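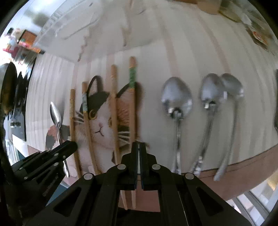
Can a machine do my kitchen chores yet?

It can do a part of them, slowly, when the things are on a table and a person has chosen which part.

I write this question at the top because I asked it to myself the whole evening, and my teacher of English used to say that a diary must have a subject. So the subject is chores, and who should do them.

January, after nine in the evening

I came home from Zuterov with cold feet and a full head. Today the work was chopsticks and spoons. I have four chopsticks in my own drawer and I never thought of them as a problem. Now I think of them as a problem. A chopstick is thin, it is round, and it rolls when you touch it badly. The ones today all had different patterns at the thick end, and one was a very strong green. I like that green one. The fingers do not care about the green.

The spoons are another matter. They shine, and everything that shines is difficult for the software, which we call Lemma. I do not know who gave this name. A small spoon and a big spoon are almost the same thing for me, but for Lemma they are two different lessons. The table had a cat on it, a calico with amber eyes, and the chopsticks lay over its face. I felt a little sorry for the cat.

In the notebook I wrote that Lemma must see 300 tries before we can say something serious about one object. My colleagues at Fonanari want 1,000. I think they are right, but they do not sit in my chair.

What I tried to explain to my mother

She called during my dinner. She asked if she can buy one for her apartment. I said not this year. She asked what it does, then, all day. I told her: it takes a stick and puts a stick. She was quiet, and after this she said that she can take and put a stick herself, and she is 68.

I did not have a good answer. I said that the dishwasher was also stupid at the beginning. I am not sure this is true, I must look it up. A dishwasher does not need to find the plate. You give it the plate. Maybe this is why we have had it for so long, and why the folding of shirts is still with us. Water and heat are easy to put in a box. Hands are not.

She also asked if it could peel potatoes. I said I would ask. I will not ask.

Later, with tea

I was thinking again of the cutting board. It is the kind you can see through, with a slot for the hand, and the stripes of the cloth come through it. A person knows at once where the board is. I wonder how many times in my life I looked for a thing that was in front of me, and whether this makes me also a bad machine.
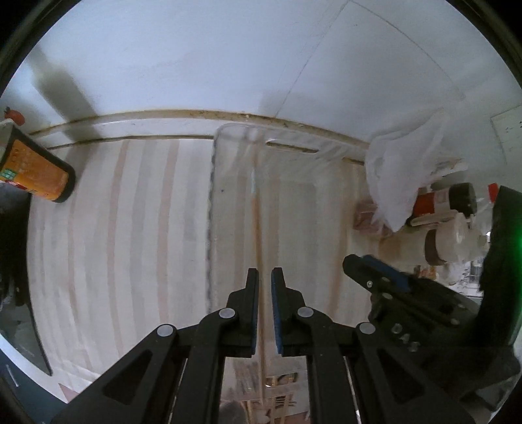 Things to remember for tomorrow

Bring thick socks. The floor is cold near the door.

Ask if we can have a plain cloth for one morning. I want to know if the stripes matter to Lemma or only to me.

Write the list for the second project, which is named Futon and has to do with beds. They want sheets and pillow covers. I gave it 15 minutes of thought on the bus and I already have fear of the fitted sheet. I cannot fold it myself.

Wash my own dishes before sleeping. There are two pans and the big pot since yesterday, and no arm in this apartment except mine.

Call my mother back and say that the potatoes are not possible.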